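Notice of Closure, Gurnine House
A story

Residents of the Gurnine House are advised that the eastern stair will be closed from 1/22/21 until further notice. Letters for the upper floors will be held at the Jelerer desk. The desk will not accept parcels, livestock or apologies.

The Office of Tenancy regrets the inconvenience. It has regretted 1,338 inconveniences since the founding of the house, and each has been entered in the register under its proper heading. This one is entered under Weather, Indoor.

It has been reported that the stair now leads to Prilorov. The Office has reviewed these reports and finds them to be correct. Prilorov is a town of 639 persons, situated in a dry country a long way to the south, and it has no agreement with the Gurnine House regarding stairs. Residents who have already gone down are asked to return by the way they came, or to write.
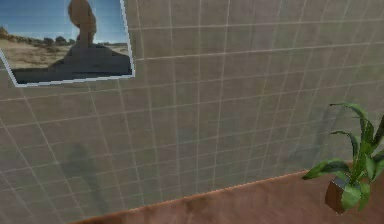 Desert view with sandstone formation, hung in the house.

Several residents have written. Their letters are courteous and contain sand. They state that the evenings are mild, that the bread is good, and that they wish their rooms to be let to others. The Office cannot grant this request. Under the McIntyre lease, a room may be surrendered only in person, between the hours of nine and noon, with the key in the left hand.

A clerk was sent down to collect the signatures. The clerk carried five blank forms, a lamp and a letter of introduction to the mayor. The forms came back by post, completed in a neat hand. The fifth bore the name of the clerk.

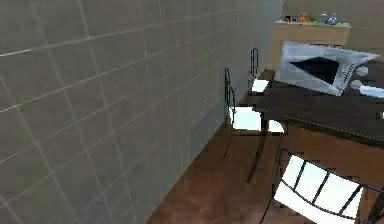 The Office has since met in closed session. It was proposed that the stair be bricked up, and the motion failed for want of a second. It was then proposed that the rents be collected in Prilorov on the first of each month – a matter requiring the whole Office to attend. This motion carried.

The Jelerer desk will be unattended during the collection. Residents with urgent business may leave a note, or may use the eastern stair.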